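About Niskanen

Niskanen is a home furnishing and upkeep firm serving households, schools and small offices. The company was established to provide dependable care for the interiors in which people live and work, and that purpose continues to guide its operations.

Our work is organized in 4 departments. Lotetti is responsible for wooden floors, including sanding, oiling and repair. Pratis supplies and launders household textiles, from table linens to window coverings. Covis maintains fittings, brackets and other metal hardware. The fourth department, Customer Care, receives inquiries and prepares all written estimates.

The company employs 18 full-time staff and currently holds service agreements with 232 households. Our showroom and workshop occupy 3000 square feet on a single level, with step-free access from the parking lot. Visitors are welcome during regular business hours. The showroom closes for annual inventory during the last week of December.

All new employees complete a period of supervised training before they are assigned to a customer's home. Written care instructions are provided at the end of each job.

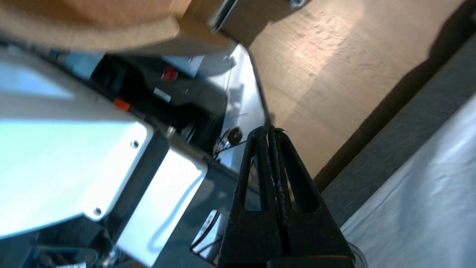

Martti Väisänen

Light wooden flooring, gray fabric and white cloth are among the materials our customers ask about most often. Floor and textile samples may be borrowed for up to two weeks and should be viewed in the room where they will be used, both in daylight and in the evening. Requests for samples, estimates and repair visits should be directed to Customer Care.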